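Dog keeps backing out of crate in rear of wagon, and the divider rattles

Posted in: Pets and Travel > Vehicles and Equipment
Asked by Hamidreza Alipour, February 21, 2019

I have a mid-size wagon with the rear seats folded and a wire crate in the cargo area. The dog is a 35 pound mixed breed, four years old, healthy, and fine in the same crate at home. In the car she goes in, turns, and backs out before I can close the door. If I do get it closed, she stands for the entire drive and pants. She does not vomit.

Details that may matter:

The crate faces the tailgate, so the door opens toward the rear bumper. There is a plastic tray in the bottom with a thin fleece pad on it. The crate is held with one ratchet strap running over the top to the cargo loops. The center divider panel is folded flat against the back wall and it rattles at highway speed. The trips have been short so far, mostly to the vet and the boarding kennel. We have a long one planned in May and I would like this sorted out by then.

I tried covering the crate with a sheet. It made no difference to the standing. Should I change the crate, change where it sits, or give up and use a harness on the back seat?

Janaka Ekanayake

Fix the noise first. A loose divider panel on bare wire is loud at dog ear level. If you are not using the divider, take it out of the crate completely. On most wire crates it lifts off two hooks. If it stays in, use zip ties at the four corners and trim the tails flush so she can't chew them.

Second, the tray. Plastic on wire slides, and fleece on plastic slides more. A dog that feels the floor move will brace, and bracing means standing. Remove the tray, put a rubber stall mat cut to size directly on the wire, then put the tray back on top with a second piece of rubber inside it. Use the pad only if it has a non-slip back.

Third, the strap. A single strap over the top of a wire crate pulls the roof down and lets the base walk sideways. Run one strap low around the base at the front and one at the rear, each to its own pair of cargo loops. Check the owner's manual for what the loops are rated for. In many wagons they are meant for light luggage, and a dog plus a crate under hard braking is well beyond that. A wire crate is also not a crash-rated product in any case. It contains the dog. It does not protect the dog in a collision.

For the loading problem, work with the car parked and the engine off. Feed her in the crate with the door open for a week. Then door closed, then engine on, then around the block. Go back a step if she stops eating.

Lakmal Ekanayake

Mine did this and I just got a bigger crate. Worked fine. Get the biggest one that fits.

Dorota Wysocka

I would not go bigger. A dog should be able to stand, turn and lie down, and any space past that is distance she can be thrown. Measure nose to base of tail and add a few inches.

I agree with Janaka on the floor and the straps. Some additions:

Airflow. Panting without vomiting can be stress, but it can also be heat. The cargo area of a wagon often has no vents. Leave a cheap thermometer with a remote display in there on a drive without the dog, and compare it to the front. If the rear is much warmer, take the sheet off and clip a fan to the outside of the crate on the side facing the front seats. I run a Nesteck fan from the 12-volt socket in the cargo area. The cord has to be routed outside the crate and behind a trim panel or under the mat. Any slack goes on the far side of the strap, where the dog can't get a paw on it. Check whether your socket stays live with the ignition off, or you will come back to a flat battery. 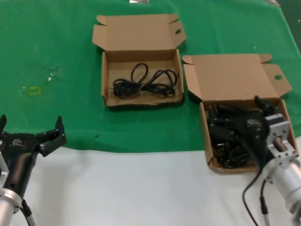
Akash Sengar adds that the thermometer test should be done with the sun on the tailgate glass, and that the first ten minutes tell you very little. He also found that his rear socket switched off with the ignition, so a fan plugged into it stopped at every fuel stop. He moved to a battery unit, kept the charger at home, and charges it the night before.

Dorota Wysocka again: good point on the fuel stops. A fan is not a reason to leave the dog in a parked car anyway, whichever socket it runs from.

On the harness option: it is a reasonable choice at 35 pounds, provided it is a crash-tested model and it attaches through the seat belt itself. A short tether clipped to a collar is dangerous. The dog should be able to sit and lie down but not reach the front seats. Some dogs that hate the cargo area settle on the back seat within 2 or 3 drives, and the ride is often smoother there. Try it before spending money on another crate.

For the May trip, stop every couple of hours, offer water, and put the leash on before any door is opened. If she is still panting after the heat and the floor are dealt with, ask the vet about it well ahead of the date. If they prescribe something, give the first dose on a day at home.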